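Clustthorpe Hall Kitchen and Workroom: The Gallery
Posted 2026-08-06 by Valter Bråten

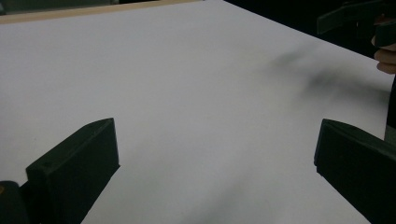
When we first talked about doing up the old workroom at Clustthorpe, the one thing everybody agreed on was that we needed a proper big surface to work on, and after a good deal of going back and forth (paint colours took up one whole evening, I'm sorry to say) we settled on white. I'm so glad we did! The pale matte top gives you a lovely clear stretch to lay things out on, and I'm very fond of the narrow strip of light tan wood along the back edge, which warms the whole thing up no end. Against the darker parts of the room it fairly glows - or it does to my eye, and I've spent more hours looking at it than I'd care to admit.

A little background for those of you who are new to the page. The workroom had been used for storage for 20 years, and by the time we got the door open properly there were paint tins, curtain rails, a stack of jigsaws with no lids and more folding chairs than any hall could want. Clearing it took 5 long evenings and a great many cups of tea. My neighbour brought her trailer along for the tip runs, and I'd like to thank her again here, as I don't think I did it properly at the time.

We applied through Fundbridge for help with the costs and were awarded $2,330, which covered the worktop, the new lighting and the shelving, with a bit put aside for cupboard handles. The worktop and fitting came to $1,467 of that. I've been asked about the figures more than once, so there they are for anyone doing up a room of their own.

The fitting was done by Lie, who were very patient with me when I changed my mind about the height. I'd wanted it a touch lower, for the benefit of people who like to sit while they work, and they did all the measuring over again without a murmur. If you're thinking of something similar, do sit down at your own kitchen table first and see where your elbows end up. It saves a lot of fuss later on.

As for looking after it, a damp cloth and a drop of dish soap will do for everyday. Please use a board for anything involving a craft knife, and a mat under the glue gun, and if you've had the beetroot out, wipe up straight away! The wooden edging gets a little oil when I remember, and there's a tin of it in the cupboard under the sink if you'd like to take a turn.

The room can be booked through Jetidura, the same as the main hall, and the mornings in August are still fairly open. Sewing, seedlings, model boats, sorting your grandmother's photographs into albums - all are welcome. The key is in its usual spot, and the light switch is on the left as you go in, a bit higher than you'd expect.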